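An afternoon at the Hastora open day

I had been promising myself a trip to Hastora ever since they moved into the old Rornov mill, and when the October open day came round I had run out of excuses. It was raining, the bus was late, and I arrived just after two with wet shoes and a strong wish for tea, which they very kindly had waiting in the entrance hall (with proper biscuits, I should say, and plenty of them).

For anyone who hasn't followed them, Hastora is a small outfit working on one question: can a machine do the sort of chores the rest of us do without thinking? Putting a cup away, wiping a worktop, clearing up after supper. They share the building with Bednarek, who make shelving and shop fittings, and the two had joined forces for the afternoon, so you could wander from one floor to the other as you liked.

I started downstairs with Bednarek, mostly to dry off. They have a packing bench where a single arm lifts brackets out of a tray and drops them into cardboard boxes, and it is very good at it! It does 3,000 brackets on a normal Monday, we were told, and I could have watched it for an hour. But the brackets are all the same and the tray is always in the same spot, and when a little boy near me asked what would happen if somebody moved the tray, the woman showing us round laughed and said it would carry on packing thin air until someone came and pressed the button.

Upstairs things were a good deal slower, and to my mind a good deal more interesting. The big room there has a practice kitchen along one wall, and we stood behind a rope while a two-armed machine tried to move mugs from a table to a shelf. The first mug took it roughly 5 minutes. The second went more quickly, and the third ended up on its side, at which the whole room said "oh" as though a toddler had fallen over. I found myself rooting for it quite shamelessly.

Most of the practising goes on inside a computer, and this was the part I had expected to be dull and wasn't. They have built pretend rooms in a program they call Drovitz, with counters and windows and furniture, and the pretend robot goes about its chores in there long before the real one is let loose on the crockery. We saw several of these rooms on a big screen. They are rather bare and brightly coloured, a bit like a doll's house, and you get used to them surprisingly fast. A plate was the day's favourite topic. The trouble with plates, I learned, is that they are flat and lie close to the worktop, so there is very little for a gripper to get hold of. You or I would slide it to the edge and get a thumb underneath, or tip it up with a fingernail, and we would be hard pressed to explain how we knew to do that. On their plate task the program had managed 33 tries out of 100 that week, and they seemed cheerful about it, as the week before had been worse.

Somebody at the back asked the question we all wanted to ask, namely when we could have one at home. The answer was a long one and I liked it for being long. Shop floors first, they thought, for jobs like filling shelves where things come in known sizes. Kitchens a good while later. A laundry pile later still, and as for finding the lid that goes with a particular plastic tub, they wouldn't be drawn.

I do still wonder about the price, which no amount of gentle asking would get out of them, and about the noise, as the real arms whine a fair bit when they turn. My own kitchen would also need a lot more elbow room than it has at present. But I came away fond of the whole business, with a tote bag and a leaflet, and missed the half past four bus because I had gone back in for one more look at the mugs.

The lift is out of order until the spring, so do ring ahead if stairs are a problem. Parking is behind the mill and free after one o'clock.

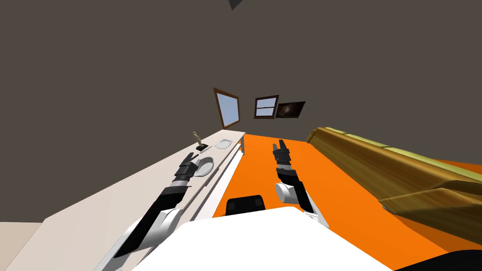

One of the pretend rooms, with the left gripper open over the plate.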